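Progress report to the Semel Fund – shared kitchen, Dondby House
02/03/2024

Hi Veerle,

You asked for something short and readable this time, so I'm skipping the big spreadsheet and just telling you how the kitchen is getting on. Short version: it's in use, people like it, and we still have money left!

Since my last report we've finished the counter and unpacked the boxes that had been sitting in the hallway since the move. Brodie Whitcombe sorted out the cupboards (he labeled every shelf, then moved everything and had to label them again). The fruit table is the part I most wanted to tell you about. We said in the application that there would be free fruit out for anybody who walks in, and we've kept that up on every open day. Raelene Pomare picks it up from Jasińska, the grocery on the corner, and they give us a fair price on whatever is ripe that morning. We put it on the bright green plate with the patchwork cloth underneath, and it cheers the place up no end.

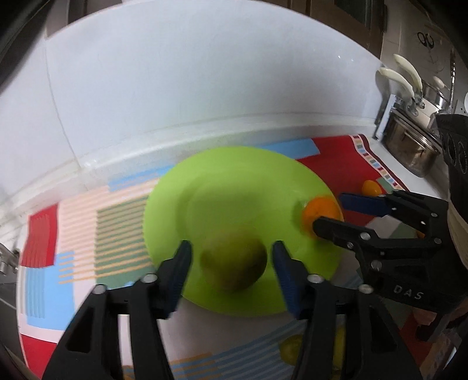 We had 42 people through the door in our busiest week, which is more than I'd hoped for at this point. Most come for the cooking sessions, but a fair number just stop for a piece of fruit and a chat and then come back for a session later. Oranges go fastest. Pears are slower – I think people worry they're not ready yet – so I've asked Raelene to go easy on those.

On the money side, we've spent $1,338 so far on the kitchen itself. That covers the counter, a set of pans, the cloths and plates, and a new faucet we hadn't planned on. Fruit comes to $15 per open day and I'd like to keep it there through April if you're happy with that.

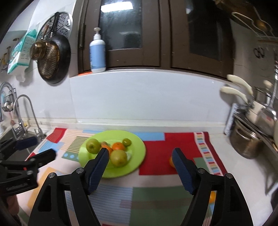

Corey Lockyer
Kitchen Coordinator, Dondby House

Two things are running behind. The second storage rack from Skindow came with the wrong brackets, so it's still flat in its box, and the recipe cards aren't printed. Manaia Pirihi has written all of them and they're lovely, but we keep going back and forth on the type size (some of our regulars want it a lot bigger). I'd expect both to be done in April.

I'd also love to get a second patchwork cloth so one can be in the wash. It's a small thing, and I can take it out of what's left in the supplies line unless you'd prefer I ask first. Just let me know by email, or drop in on an open day and have an orange with us.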